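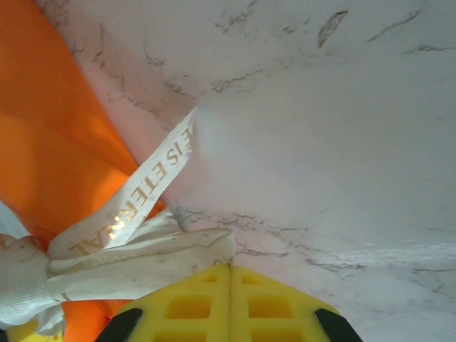

This site uses cookies. By continuing to browse you accept our cookie policy.

When the gripper would not let go

Kamonchanok Luangrath had her left index finger between the two pads when the gripper closed. She was wearing a glove, and the worst she got was a bruise under the nail.

"It didn't hurt much," she says. "What bothered me was that I had pressed hold. The screen said hold. I had every reason to put my hand in there."

Luangrath is the test lead at Visus, a small company that handles soft goods with robot arms. The work is ribbon, paper, fabric, light packaging, all the things that crease or slip. Her team had been running the arm on a program called Serkis, which tells the fingers how far to close and how hard to press.
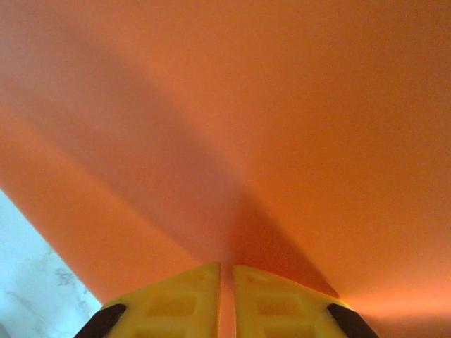
Trarow, January – The accident happened during a long run on the bench. The plan was 400 cycles, with a stop at 200 so that someone could wipe the pads and look them over. Luangrath came over a little early, at 190, after she noticed the fingers were opening late.

"Late is the first thing you see," she says. "You send open, and there's a wait. Half a second, maybe. You get used to it, and you shouldn't."

She pressed hold and reached in to clear a scrap. The arm stayed still. The fingers closed anyway.

It took the team two days to find out why. The open and close commands were going into a queue, and the queue was backing up. Pressing hold froze the arm, but it did nothing to commands already waiting for the gripper. One close command was still in line when she put her hand in.

"So hold was doing what it was written to do," she says. "It was written for the arm. We added the gripper later and everybody assumed it was covered. I assumed it too. I signed the checklist."

Asked whether the force limit helped, she says yes, but that the credit is partly luck. The limit had been set low that morning for paper. "For a stiffer object we would have had it higher. Then it's a different conversation."

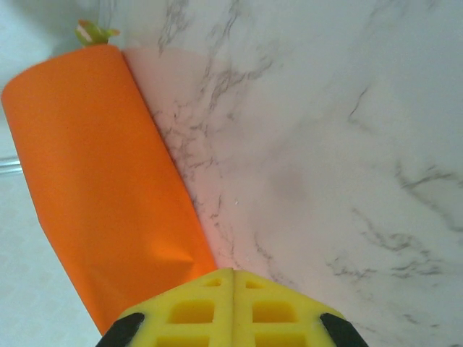 The gripper fingers at the lower end of the carrot on the bench.

Visus stopped all runs for 3 days. Hold now clears the queue and cuts drive to the fingers as well as the arm. There is also a separate switch on the bench, supplied by a local shop, Đoàn, that takes power off the gripper no matter what the software thinks.

That brought a new problem. With the power off, the fingers stay wherever they are, so a part can be left clamped. Luangrath's team keeps a hand release tool on a hook next to the switch.

"People asked if we could make it spring open instead," she says. "We tried it – it dropped things. For now I would take stuck over moving."

The late opening has not gone away completely. It still shows up on long runs, and the program now stops itself if the wait gets too long. She wants to know what is filling the queue in the first place, and has one guess, a status check that repeats more often than it needs to.

She still works at the same bench. "I flip the switch, I look at the light, then I reach in," she says.

Last updated: January 16, 2023

Contact | Copyright, all rights reserved | Back to top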